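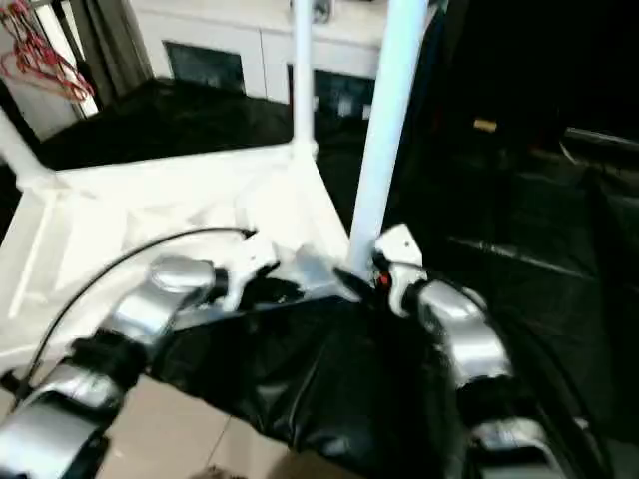

The company Trindetti has stopped the night tests of its two-arm robot at the Hinwood site, after a fault in the left wrist in May. According to Hiyori Hoshino, who leads the test group, the arm did not answer the stop command for 2 seconds and pushed against a support pole. No person was hurt. The first check points to the cable and not to the motor. On this model a thin black cable runs outside of the silver arm segments, in a curve up to the gripper, and the engineers think it was pulled too tight when the wrist turned to its limit. The signal was then lost for a short moment.

The robot had finished 200 work cycles that evening without any error message. The fault came shortly after 11 p.m., when both grippers were working close to each other. Teodor Holmgren, safety engineer at Skastoten, was asked to look at the records. He said that the software should hold the arm immediately when the signal is missing, and that this part must be corrected also.

Until the new cable guide is installed, the arms may move only at 50 percent of normal speed, and only in the daytime with an operator at the stop button. Trindetti did not say when the night tests will start again.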